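4.2 Changes in the work of the bench staff
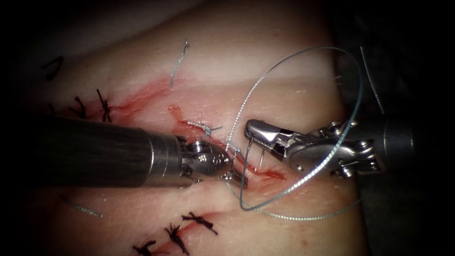

Before the system was installed, the suturing bench at Manaveck was run by hand. Technicians closed incisions on tissue pads for the wear and pull tests that Seltel orders, and each technician was expected to finish 60 stitches in a shift. Most of the people we interviewed described the job in terms of their hands and necks. Several had moved to other benches for part of the week to rest.

Figure 3. Two-arm suturing on a tissue pad. The right gripper holds the curved needle at the central incision; black knotted sutures are visible on the upper and lower incisions.

With the arms in place, the quota moved from the person to the station, and it was raised to 100 stitches. One technician now watches 2 stations from a console. The tasks that remain manual are loading the pad, threading the needle, setting the entry points on the screen, and deciding whether a knot is accepted. This last task takes up more of the day than management had planned for. The acceptance rules written by Zellden cover tail length and spacing but say little about tension, and the technicians kept their own standard, which they had learned by feel. At the console they have to judge it by eye – a skill that even the most experienced staff said they had to build from nothing.

Opinions on the change were divided. Staff with wrist or shoulder complaints were mostly in favor. Others said the work had become lonelier, as the benches used to face each other and the consoles face the wall. Pay grades did not change during the study, although the job title did, and five technicians told us they were unsure which duties the new title covered.

Training was also affected. New hires at Manaveck used to start by tying knots on scrap pads. They now start at the console, and the senior staff doubted that someone who had never tied a knot could tell a poor one on the screen. At the Morais site, where hand practice was kept – one morning a week – we did not hear this concern.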